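Call for participants: teaching a robot arm by hand, second study
Wirkmont Laboratory for Robot Learning
Posted 07/02/2019 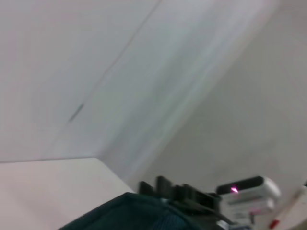

View from the wrist camera with the arm in motion. Gripper at the bottom, white table to the left.

We are looking for 30 adults to take part in a study on how people teach a robot arm simple table tasks. No experience with robots or programming is needed. In fact, half of the places are kept for people who have never worked with one.

What the study is about

In our first study, participants guided the arm through short tasks while a small camera at the wrist recorded what the gripper was facing. We collected 373 demonstrations and used them to train a control program called Herance. The program learned the slow parts of each task well. It did poorly on the parts where people swung the arm quickly from one side of the table to the other. In those stretches the camera picture is badly blurred and often shows more wall than table, and the program had little to go on.

Tibor Medve, who ran the first study, tried leaving the blurred stretches out of the training set. Results got worse. The program would finish one part of a task and then stop, or drift, before starting the next. Keeping the blurred stretches and adding the joint positions of the arm brought most of the performance back. A report on this is under review and we can send a draft to anyone who asks.

The second study looks at the teaching side. We want to know whether the advice people get before they start changes how they move the arm, and whether that makes a difference to what Herance learns. Participants will be placed by lot in one of two groups. One group gets a short set of instructions on speed and pauses. The other gets only the safety briefing. You will be told at the end which group you were in and what the other group was told.

What you will do

You will come in for two visits on different days. At the first visit you will have a safety briefing, practice moving the arm, and then teach it 6 tasks, such as moving a cup to a marked spot or turning a block on its side. Each task is repeated several times. At the second visit you will watch the arm try the same tasks on its own, rate each attempt on a paper form, and teach two of the tasks again.

Each visit lasts up to two hours, with a break whenever you want one. You will be standing for most of the first visit. A stool is available, but some of the reaching is hard to do sitting down.

Who can take part

You must be 18 or older, able to read and speak English comfortably, and able to move both arms without pain. Glasses and contact lenses are fine. Please do not sign up if you took part in the first study or if you have a pacemaker or other implanted medical device. Long hair must be tied back and loose sleeves rolled up. Leave rings and bracelets at home.

Payment

You will receive $30 for each visit, paid in cash before you leave. If you stop partway through a visit you will still be paid for it. Parking in the Mukov Street lot is free with a pass from the front desk.

What we record

We record the wrist camera video, the positions of the arm, and your rating forms. There is no sound. Your hands may show up in the video, and your face might for a moment if the arm is turned toward you. Judit Fülöp checks all recordings and removes any clip with a face in it before the rest of the team sees them. Files are stored under a number, and you can have yours deleted at any time before the end of September.

How to sign up

Call the lab office or stop by the front desk and ask for Krisztina Vass. She will go over a short list of health questions and offer you a pair of times. Evening visits are available but fill up first. Questions about the research itself can go to Tibor Medve or Cheuk-hei Tsang, who is in charge of the second study.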